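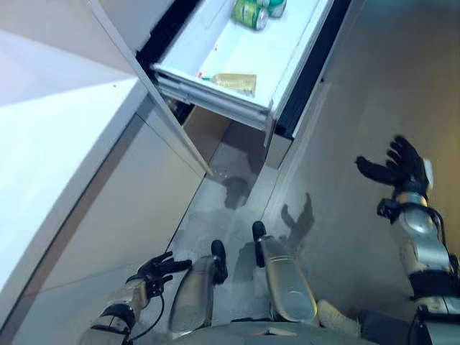
Robot Manipulation Project, Handout 4
Opening, looking, closing: work with drawers
Last changed Monday, December 25, 2023

1. What we do in this unit

In Unit 3 you made the hand go to a point in free air and come back. Now the hand must touch something that moves, and that moves only in one direction. A drawer is a good first object for this. It has one degree of freedom, it has a clear start and end, and if you pull in the wrong direction you will feel it at once in the joint torques.

Each group works on the Wolora task set. It has 19 tasks in total, but only nine belong to this unit. They are marked with D in the task list. Please do not start the others before you have a signed sheet for the D tasks.

The D tasks have the same structure:
- bring the hand to the drawer, fingers open
- make contact with the front edge or with the side panel
- pull or push along the axis of the rail
- release, and bring the hand back to a safe pose
- report what is inside

The last point is often forgotten. A trial without a report counts as a half trial.

2. Before the session

Read Chapter 2 of the Burnetti notes again, the part about constrained motion. You need to be able to write the drawer as a prismatic joint and to give its axis in the base frame of the robot. In October many groups wrote the axis in the camera frame and then forgot to transform it when the head turned. The result was an arm that pulled nicely, but to the side.

Bring also:
- your calibration file for the head camera (not older than one session)
- the printed safety sheet
- the trial table, one for each pair

3. The hand

Both hands use the Tarnent driver from Unit 2. The open pose is the starting pose for all D tasks. The thumb command is separate from the finger command, and it is easy to send one and forget the other. Check both hands before you check the arm.

We use two kinds of contact.

Hook contact: the fingers go behind the edge and the whole arm moves back. The fingers carry the load, the thumb does almost nothing. Use this for opening.

Flat contact: the fingers stay straight and the hand pushes on the front. Use this for closing. Keep the wrist stiff and let the elbow do the motion.

A full grasp is allowed, but I do not recommend it in the beginning. If the grasp is closed and your axis is wrong, the error goes into the finger joints.

4. View from the head camera

When the robot looks down at a drawer, its own arm takes a big part of the view. This is normal and you have to plan for it. Take one picture before the arm enters and one when the hand is near the edge, then compare the position of the edge in both. If the two positions differ more than your tolerance, stop and estimate again.

White furniture is difficult. The inside of the drawer, the front lip and the cabinet next to it can all have nearly the same brightness, and the edge detector finds either nothing or too much. Polished metal gives another problem: reflections look like edges, and they move when the head moves. Use the depth channel together with the color channel, and write in your report which one you trusted.

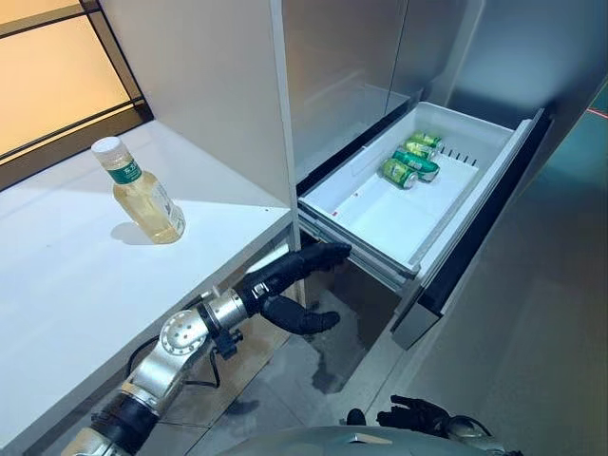 Figure 1. Freezer drawer pulled out, left hand open near its lower front edge. Four cans lie in the back right corner.

Look at where the cans are in Figure 1. They are far from the front edge, so they do not disturb the fingers. The task can be judged only from the drawer and the hand. When objects are close to the edge, you must first decide if the hook contact is still possible. Write this decision in the table also when the answer is "yes".

5. Speed and force

Set the Godinho controller to 70 percent of the lab speed limit. Do not change the gains in this unit. If you think the gains are wrong, make a note and tell the teacher, then we look at it together.

During the pull, record the torque of the shoulder and elbow joints for the whole motion. One recording has 264 samples. If yours has less, the logger was started too late and you need to repeat the trial.

A typical curve has a small peak at the start, when the drawer leaves its closed position, then a flat part, then a second peak at the end stop. Your program should find the second peak and stop there by itself. Please do not use a fixed distance as the stop condition - the drawers do not have the same length.

Objects that can roll make the curve less clean. Bottles and cans on their side may move when the drawer changes its speed, and this gives small waves in the flat part. Do not filter them away before you have looked at the raw data.

6. Reporting the content

The report is one line per object: class, position in the drawer (front or back, left or right) and confidence. If one object hides another, write "partly hidden" and give a lower confidence. Groups that guess a hidden object with confidence 1.0 lose the point for that trial.

Text on labels is not required. You may use the color of a label or of a cap to separate two objects of the same class.

7. Typical mistakes

The cable of the arm touches the counter. Check the path of the cable in the start pose and also in the end pose.

The second hand is forgotten. While one hand works, the other must wait in an open or lightly bent pose, away from the drawer and from the doors.

The door next to the drawer is open and is not in the collision model. Add it as a thin box, this is enough.

The legs are missing in the collision model. For low drawers the knees are close to the working area, so load the full body model and not only the upper part.

8. What to hand in

- trial table, both pages
- torque plots for three trials, with the two peaks marked
- object report for the same three trials
- half a page about one trial that failed, and what you changed after it

Send everything as one PDF. The code goes to the group folder as before.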